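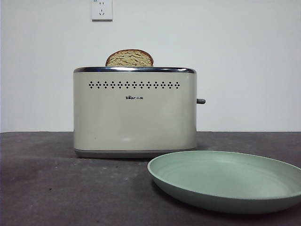

How do you keep toast from going limp before it gets to the table?

Stand it up for a minute instead of laying it flat on a plate, and butter it last.

Kitchen Talk > Small Appliances > Toasters
Filed under: breakfast, bread, two-slice

aino_k
I'd add that I leave mine sitting in the slot a little while after it pops, with the lever up of course, while I hunt for the jam. My Bear toaster is a small thing but it stays warm enough for that, and I've been doing it since March with no complaints from my husband, who complains about toast a lot.

Uldis N.
Sorry Aino, I can't agree! Mine dries out to a cracker if I leave it over 2 minutes. I use a rack, an old one from my aunt — ugly, but it works.

drokik70
Depends on the bread, surely? Sourdough can sit there all morning. Soft white sandwich bread, no.

aino_k
Fair point, ours is a seeded loaf, cut pretty thick.

Uldis N.
Well, thick is a whole different breakfast. I still say rack. What setting are you on? Mine goes up to 7 and I never get past four.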